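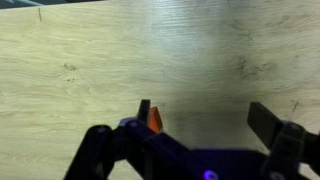 Vukex stops tabletop robots at Prostholm after gripper fault

The company Vukex has stopped 16 tabletop robot arms at its site in Prostholm after one of them opened its gripper during a lift and dropped a metal test weight onto the bench. No one was hurt. The arms will stay switched off until a changed version of the control software has been tested, the company said in a notice to customers this week.

The weight was 700 grams. It fell from a low height, rolled over the side of the bench and landed on the floor, close to a place where staff usually stand when they change the parts trays. At the time of the fall, shortly after 2 p.m., the person on duty was on the other side of the room.

The arms are used for long-run tests. Each one picks up small parts, moves them a short distance, puts them down and begins again. The purpose is to learn how the fingers and the joints wear over time, before the same model is delivered to packing shops and repair workshops. The arm which failed had done 3000 cycles since its last inspection. Under the present rules, this is the point when the gripper must be opened and checked, and the check was planned for the next morning.

According to the notice, the motor and the fingers of the gripper were found in good condition. The fault was in the way the arm reacts when the signal from its gripper is lost for a moment. The software should hold the last position and stop the arm. Instead, it read the missing signal as a restart, and after a restart the gripper goes to its open position. The arm then continued the movement with nothing in its fingers and reported the lift as complete.

Vukex says this last point is the one which worries its engineers most. The test record for the afternoon showed no error at all, and the drop was noticed only when the person on duty heard it. The company is now reading through the older records from the other arms to see if the signal was lost on earlier occasions. Two such cases have been found so far, both on arms which were empty at the time.

The reason for the lost signal is a cable at the wrist. On the arm which failed, the plug had become a little loose in its socket, and when the wrist turned to the end of its range the contact was broken for 40 milliseconds. The cable is supplied by Herath, which also makes the plugs. Herath said in a short reply that the plug was made for fixed equipment and that it had not been asked to approve it for a moving joint. Vukex does not dispute this. The choice of plug was made at an early stage, when the wrist had a smaller range of movement, and it was not looked at again when the range was increased.

Two changes are planned. The plug will be replaced with a type that has a locking ring, and the software will be changed so that a lost signal always stops the arm and keeps the fingers closed. A person will then have to release the part by hand before the work can continue. This will make the tests slower, and Vukex expects that the present series will be finished in December, later than it was promised.

The benches at Prostholm will also receive a raised edge on all sides. Until now only the side toward the door had one. Staff have been told to wear safety shoes in the test room, also when the arms are switched off.

Customers who already have the arm are asked to lift nothing heavy with it and to check the wrist plug before each working day. If the plug can be moved with two fingers, the arm should not be used. Replacement cables will be sent free of charge, and the customer can fit them with the arm disconnected from power. The software update will follow separately, and the company asks customers not to return to normal loads before both changes are in place.

Lalell, a repair workshop that has used two of the arms since spring for sorting small parts, said it had not seen a similar fault. It has nevertheless stopped one of them, which works next to a sewing table where people sit. The other is behind a screen and continues with light parts only.

Vukex has sent a report of the event to the labor safety office. The first arm at Prostholm is expected to run again when the new plug has passed a test without load, and the remaining arms will be started one after another if no new loss of signal is recorded.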